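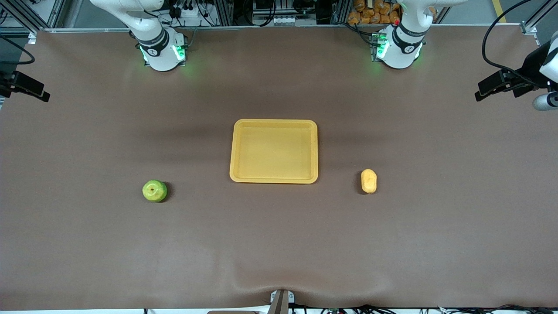

I've been meaning to write a few posts about learning to sew at my age, so get comfortable, this may take a while! My first teacher was Cherry Mae Padilla, who ran the evening class in Stokham, and before she let any of us near a pair of scissors she made us clear off a surface big enough to lay the whole pattern out flat. A broad table with a smooth matte brown mat over it, like that one, would have made her very happy. I had a card table with a wobble.

2/ So my first skirt was cut in sections, on the card table and partly on my knees, and one side came out longer than the other. I wore it to my cousin's lunch anyway and stood a little crooked all afternoon.

3/ Next came fabric. I bought 4 yards of green cotton in May (such a pretty green, like new peas) and was so eager to get going that I skipped washing it first. You can guess how the dress fit after its first trip through the laundry. My niece has it now and she looks lovely in it.

4/ Vivek Dubey asked me yesterday if he should start with a shirt. Oh, please don't, Vivek! Collars are hard, and cuffs are worse. Make a pillowcase, then a tote bag, then pajama pants with elastic, and by then you'll be on good terms with your machine.

5/ Old bedsheets are wonderful for practice, by the way. I get mine at the thrift shop in Duvesville and try every new pattern on them before I touch the good stuff. The flowered ones make nice pocket linings afterward.

6/ Tomorrow I'm putting in my first zipper since the summer, a long one, in a wool skirt. If any of you have a trick for keeping the top edges even, I'd love to hear it before breakfast.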